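Kamala Achari
20 May 2021

1/ Thread on choosing stone for a kitchen worktop, after 2 months of quotes. Notes only, no links.

2/ Most trade "granite" is sold by colour. The name on the label tells you very little about the mineral. Ask the yard for the geological type in writing.

3/ Marble is mostly calcite. Lemon juice and vinegar etch it, sealed or not. Sealer slows staining — it does nothing against acid.

4/ Scratch test on an offcut: a steel blade marks calcite and leaves quartz alone. Do it on the underside.

5/ Quotes for the same run differed by 242 pounds. Nearly all of that was the sink cut-out and edge polishing. Poduval itemised both, Wornance did not.
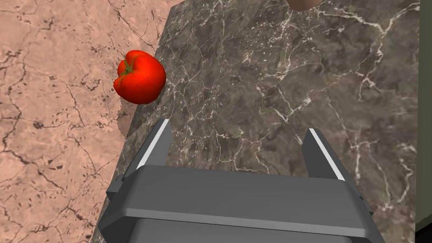 6/ Veining affects where the joints go. Ask for a dry layout before cutting. Dark grey with white veins forking diagonally, as here, will show a badly matched joint from across the room. The pinkish beige to the left has a thin, darker web and would be more forgiving.

7/ Reseal interval next, once Hema Raju sends me her figures.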